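Ticket: green belt keeps creeping, fruit ends up at the rail
Product: Feltau sorting belt, bench model
Status: open, waiting on parts
Logged by: Maite Salcedo

Hi all, I'm starting this one fresh because the old ticket got closed on me while I was away (no hard feelings, Angus!). The short version is that the green surface won't hold its position once it's been stopped. You put something down in the middle, go and make a cup of tea, and when you come back it's down the end near the corner. It was a bit of a laugh in June. Now it's just annoying, and I'm sick of walking over to nudge fruit back to where I left it.

What I've tried so far: I wiped the top down with a barely damp cloth and let it dry properly before switching back on. I checked the speed dial was right down at zero, then unplugged the controller, left it for 4 minutes and plugged it back in. None of that made any difference. I also swapped the real bananas for the yellow toy one, partly because it doesn't go brown and partly because Angus reckoned a real one might be rolling by itself. Fair point, but the peel on the toy sticks out all over the place and I can't see it rolling anywhere. 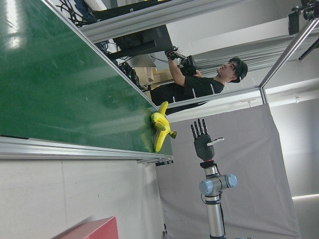 Toy banana at the corner, just above the lower rail.

Angus Katene replied:
Have you had a level on it? Ours at the other site did something similar and one foot had wound itself up. Check the clamp below the end of the rail while you're down there, too.

Maite Salcedo replied:
Good thinking, thanks. I put the long level across both rails and then along the length, and the far end was sitting 2 mm low. I've wound that foot out and it's dead on now. The clamp was firm. It's a bit better, I'd say – things stay put for a good while longer than they did – but it still creeps if I leave the power on. With the power off it doesn't budge at all, so I don't think the slope was ever the whole story.

Markos Vlachopoulos replied:
Power on and dial at zero, and it still moves? Sounds like the controller is leaking a bit of drive. Rendus make the one in yours, and the older ones have a trim screw behind the cover. Could you try it with a proper bunch as well, so we know it does it with some weight on?

Maite Salcedo replied:
Okay, I went out and got a bunch, the nicest yellow ones they had, with a bit of brown and green at the stems. I put them down well away from the corner so they'd have plenty of belt to travel.
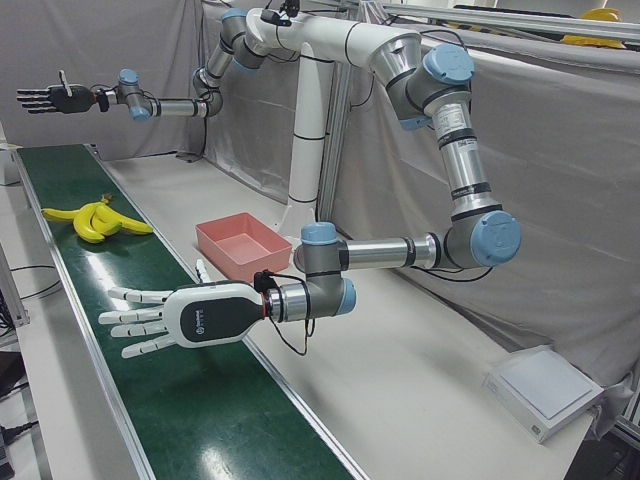 I left the power on and the dial at zero, and stuck a bit of masking tape on the rail so I'd have something to measure from. After 50 minutes they'd gone a hand's width past the tape, which is slower than the toy but still moving. I then found the trim screw Markos mentioned and it's been painted over! I don't want to go digging at it with a knife, so I've asked Elżbieta whether we can get a replacement controller sent out.

Elżbieta Tokarz replied:
Please leave the screw alone. I've ordered a controller through Grimshaw. Switch off at the wall between uses until it arrives.

Maite Salcedo replied:
Will do. I've put a note on the plug. The bananas are in the tea room if anyone wants one.

Recent tickets
Belt squeaks on start-up
Drudum label printer skipping every second label
Ceiling light flickers near the door
Replacement feet for bench frame – which thread?
Controller cover missing a screw (Ľubomír Vrabec)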